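Home · Archive · Stuff I Own · About
4 min read

A Table With Opinions

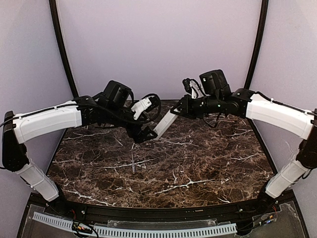
Issue 112

I have wanted a marble tabletop since before I had a floor to stand one on. The one I ended up with is dark brown with thin streaks of white and cream, and it came by way of Ettore Lo Presti, who was clearing out a showroom in Rendlow and had priced everything as if it were already a nuisance to him. He asked if I had somebody to help carry it. I said yes, and then went looking for somebody.

The somebody was Taras Stetsiuk, who owns a van and has regretted telling me so since April. We got it up the stairs with two moving blankets and a certain amount of language. Ettore had warned us to keep it on edge, like a pane of glass. We managed this for most of the trip.

If you have only lived with wood, the first thing you learn about a dark marble top is that it shows everything you'd expect a dark surface to hide. Flour, obviously. Fingerprints. Crumbs from a slice of toast I ate standing in the next room. White things look very white on it, so a receipt or a paper napkin seems to be lying there for a reason. The veins work the other way. I have spent whole minutes rubbing at a cream streak with a damp cloth before remembering that I paid for it.

I looked into how to take care of it and came away with more advice than I had table. The Jiltwood forum has a thread on sealing stone that had reached 3,368 replies when I gave up, and as far as I could tell 3,273 of them were two men disagreeing over whether to wipe in circles. I wipe in whatever direction I'm facing. A soft cloth, warm water, a drop of dish soap, then a dry towel. No vinegar and no lemon, both of which will take the shine off, and there goes my one all-purpose cleaning method.

Coasters are now law. I bought a set from Geteck that slid around like pucks, so I stuck felt on the bottoms, and they slide more slowly. Taras puts his mug down beside the coaster, close enough that you can tell he considered it.

It's cold, too. Putting your forearms on it first thing in the morning does more than coffee — great in summer, less so when you're trying to read the mail in a T-shirt in the dark end of the year. My sister says get a runner. I didn't haul a slab of rock up a staircase to put a scarf on it.

There is one small rough spot near a corner that I can find with my thumb and can't find with my eyes. Ettore says it was always there. Taras says nothing at all, and he was on that corner on the stairs.

More from Stuff I Own
- Simon, the Lamp That Leans
- Felt Pads, a Reckoning
- What the Van Smelled Like
- I Have Too Many Trays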